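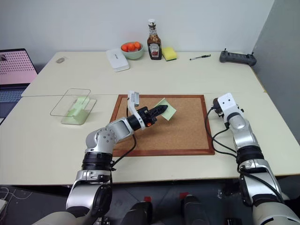

8 Jan 2019. Adhesion trial, repositionable glue, batch 39. Eusebio wants to call this one a pass and I don't buy it. The Perkton sheet claims the bond recovers fully after peeling, on any "office surface," whatever that is supposed to mean. Smooth panels, fine. Speckled cork in a wooden frame, with a pale green sticky note held just above it, is a different matter: the glue can only touch the high spots, and crumbs come away with every peel. None of their numbers mention cork. I looked twice.

Home | Notebook | Samples | Suppliers | Log in

December strips, for the record: 18 on painted steel, 2 let go overnight. Candela Arroyo blames the heater by the window. Maybe. She blamed it for the Flilgate samples too, and those were just old.

The 640 g roller gives prettier results than thumb pressure, so of course that is what the supplier quotes. I have yet to see anyone use a roller on a memo.

To do:
- rerun the steel set away from the heater, same roller, same dwell
- cork set, thumb only, no cleaning between peels
- ask Ploretti what their backing paper is coated with (third time of asking)

Not signing the pass until the cork set is in. E.V. can sign it himself if he's in such a hurry.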